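# Breakfast Table Grasping – Gallery

This page belongs to our work on grasping with Gurnix, the small policy we train for table tasks. The paper has the numbers and the tables. On this page we wanted to give a more relaxed look at the work, for people who ask us what the robot gets as input and why we talk so much about cups.

The question of the project is simple to say. If a robot learns to pick up dishes only from a camera at its wrist, how much does it need to see other things near the dish during training? Many of our early grasps were learned on a table with one object. When we later put a plate and a bowl next to the cup, the success went down more than we expected. So we started to collect the episodes again, this time with a breakfast setting, and we call this collection Humov.

Humov has 1,726 episodes. Each episode starts with a short instruction in words, and the arm is moved by a person with a hand controller. We kept 200 episodes apart for testing and never used them for training, also not for choosing the learning rate. The positions of the dishes are changed between episodes, but we don't follow a fixed grid. Our operators were asked to place things the way they would place them at home, and then to change something before the next start.

The wrist view is the only view the policy receives. We tried a second camera on a stand, and it helped a little in the first part of the reach, but it made the setup harder to copy for our partners at Ngubane, who have a lower ceiling and much less space.

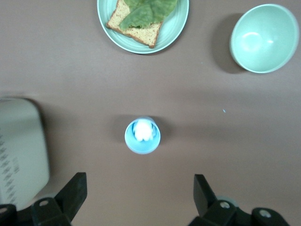

*Wrist view with the light-blue cup between the two fingers. Toast with lettuce on the plate, and the green bowl at the upper right.*

Views of this type are useful for us because the cup stands near the middle and the other dishes are still partly inside the view. The policy must decide which rim belongs to the target. From above, a cup is mostly a circle, and a bowl is also a circle, only larger. In the first version of Gurnix the gripper sometimes went toward the bowl when the instruction said "cup", mostly when the cup was closer to the border of the view.

Shadows were another point. A tall bowl makes a wide dark area on the table, and in our first tests the predicted grasp point moved toward this dark area. We now change the brightness and the contrast of the training pictures at random. This made the problem smaller – it did not remove it.

We compared 5 training mixes, from only single-object episodes to only full-table episodes. The best result came from a mix where the single-object episodes are used at the beginning and then slowly replaced. With only full-table episodes the training was less stable, and 2 of our runs had to be started again from an earlier checkpoint.

The name of the evaluation script is Brurkinari, and it is in the same repository as the data loader. Please read the notes in the folder before you start it, the order of the camera axes is different from the older release. If you use your own gripper, the finger length must be changed in the settings file.

We plan to add forks and spoons to Humov in April. These are thin objects and the present fingers do not hold them very well, so the first episodes will be recorded with softer finger pads.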